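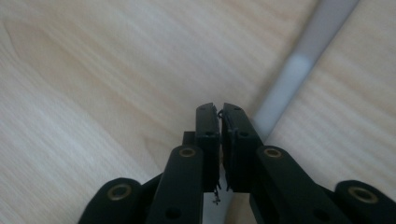
Pale wood surface, nothing on it.

Dristilville Summer Read-Along: FAQ

Putting this up fast because my inbox is full of the same questions. If yours isn't here, leave a comment, I get to them in the evening mostly.

What is this?

A read-along. One long book, all of August, everybody at more or less the same pace, and we talk about it on our own blogs and in the comments here. Fourth book we've done this way. First one over 400 pages.

What are we reading?

Karagiannis, the family saga by Despina Dimitriou. 406 pages in the paperback. It won the vote by 2, so if you voted for the lighthouse one, I'm sorry, I did too.

Do I need a blog?

No. Plenty of people only comment. If you have a blog, or a newsletter, or one of those journals with the stickers, great, link it on the sign-up post. If not just say hi so I know you're in.

How do I sign up?

Comment on the sign-up post with your name and a link if you've got one. That's the whole thing. No form this year. The form ate people last year.

Is there still time?

Yes. Sign-ups stay open right through. Start in the middle of the month if you want, just mind the spoilers.

What's the schedule?

Four parts, four discussion posts. The book is split into parts already so I just used those. Part Two is the long one and people are going to complain. Pace yourself. Posts go up at 7 a.m. Eastern, and stay open for good, so late comments are fine.

Part One, the island. Hosted by me.
Part Two, the bakery years. Hosted by Tia Oakley.
Part Three, letters. Hosted by Ewan Pirihi.
Part Four and the epilogue. Me again.

Ewan is on New Zealand time so his replies will come in while most of us are asleep.

Can I read ahead?

Sure. Just don't talk about it. Stop your comment where the part stops. If you really can't hold it in, there's a Finished Already post, linked in the sidebar, and everything goes there.

What counts as a spoiler?

Anything after the part we're on. Also "just wait until you get to page 272." That's a spoiler. I had that done to me and spent two hundred pages waiting for it. Also please don't post the family tree from the back of the book, it gives away two marriages.

Audiobook ok?

Yes yes yes. Audio is reading. The chapters are numbered the same, I checked. The letters in Part Three are a bit confusing by ear, Tia says she had to go back a couple times.

Library copy?

Please do. Get on the hold list early. Large print runs longer obviously, so go by the part titles and ignore my page numbers.

My edition has different page numbers

See above. Part titles.

Do I have to post every week?

No. One post, four posts, none. Some people do a single wrap-up at the end and those are often the best ones. Mavis Kowalczyk did hers last summer as a list of every meal in the book and I still think about it.

What should I write about?

Whatever you like. Each host puts up five or six prompts, skip the ones that bore you. Quotes are good. So is complaining. You're allowed to not like the book! A couple of us are going in suspicious.

Is there a giveaway?

There is. Two winners. Each gets a paperback of their choice up to $20, plus a bag of coffee from Brotetti, the cafe downstairs from me, which I'm paying for myself so don't thank them. Thank me.

How do I enter?

Comment on any discussion post. One entry per post, so four max. Commenting nine times on the same post is still one entry. I draw names the first week after we finish and email you, so use an email you really check.

International?

Books yes, coffee no. Customs. I'll swap in something flat, bookmarks probaby.

Is this sponsored?

No. Bought my own copy. No publisher involved, no affiliate links on the read-along posts.

Where's the button/graphic?

On the sign-up post. Paweena Yimyam made it, please credit her if you use it. Save it to your own site, don't hotlink.

Is there a hashtag?

#BanonuraReads, same as always. Banonura is the name of the blog, for the newer people. No it doesn't mean anything. It was my old username.

My comment disappeared!

Spam filter. It held 1,486 comments last year and a good chunk were real people. Anything with more than one link gets stuck. Don't repost it, I'll fish it out that night.

Can I host next time?

Maybe! Email me. You'd need to have read the section twice and be around to answer comments for a few days. Tia and Ewan both started by asking.

What if I fall behind?

Then you're behind, it's fine. I was three weeks behind on my own read-along once. Skip the discussion, come back to it later.

What if I give up on it?

Tell us what page. We keep a list, all friendly.

What's next after this one?

Something short. Under 200 pages, I promise. Poll goes up in the fall, and suggestions can go in the comments now, except sequels to things we havent read.

Updated: fixed the host for Part Three, I had Tia down twice. Thanks Mavis.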